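Sorting Small Household Items on a Shared Table: Final Report

Group members: Wanpen Klinhom, Duangjai Sriwong, Gholamreza Akbari
Supervisor: Prasert Limsakul

1. Background

Students in the Flellstead residence share one common room with a table that is used for meals, homework and crafts. Small items are left on it and build up over the week. The house rules say the table must be clear by 9 p.m., but they do not say where things should go. As a result, items are moved to a chair or a windowsill and come back the next day.

The aim of this project was to write a short sorting procedure that a resident can follow without asking the owner of each item. We also wanted to know which kinds of items cause the most delay.

2. Method

The work was done in March. Before each trial, small items were laid out on the table over a cloth. A resident then sorted them into four groups: food and drink, personal items, play and decoration, and trash. Sorting time was taken with a phone timer. Any item picked up and put back down before a final choice was recorded as a hesitation.

The full log has 391 item entries. Ratree Phetsri checked the log against our category sheet and returned it with 3 corrections, all of them in the personal items group.

The cloth was left in place during all trials. An early version of the procedure asked the resident to remove it first, but this meant lifting everything twice.

3. Layout of the items

Items were placed with space between them so that each could be picked up without moving another. Those likely to roll, such as bottles, were laid on their sides from the start. One layout included a water bottle, a keychain, a pink foam cube, a yellow pear, a snack package, a small plastic toy and a light wooden box with a white front panel reading "先挣一个亿" ("first, earn a hundred million"). Three small gray disks show through the panel below the text.

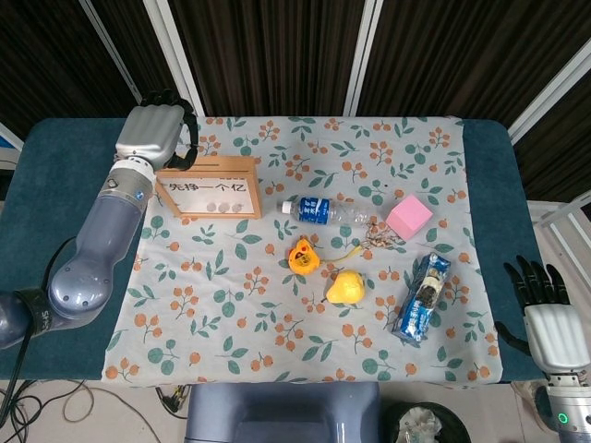 4. Results

4.1 Food and drink

This group had the fewest hesitations. Fruit and sealed drinks were sorted at once. Snack packages were slower, as the resident had to check whether they were still sealed. Opened packages went to trash in some trials and to food in others. The final procedure sends any opened package to the kitchen shelf for one day.

4.2 Personal items

Keys were always recognized as personal, but there was no agreed place for them. Residents put them in a pocket, on a hook or back on the table. A tray by the door solved this. We used a Wiriya desk tray because one was already in the building.

4.3 Play and decoration

Small toys and decorative boxes gave the longest times. The wooden box was placed under decoration by one resident and under personal items by another, who read it as a coin box. The category sheet now states that anything made to hold money is personal. Cords are sorted with the item they belong to, or with play and decoration if no match is found.

4.4 Trash

Few entries fell in this group. Paper was the most common type. Keeping a wastebasket within reach of the table cut down on walking.

5. Limits

The layouts were set up by us and were tidier than the table on a normal evening. Items were not stacked, and nothing was spilled. Residents also knew they were being timed. We did not test with more than one person sorting at once.

6. Recommendations

Post the category sheet next to the table.
Keep the tray by the door for keys and money boxes.
Leave the cloth on until the last item is gone, then shake it out.
Empty the tray at the end of the week and ask about anything left in it.

A copy of the log and the category sheet is in the Dasumton folder, shelf 2, in the project room.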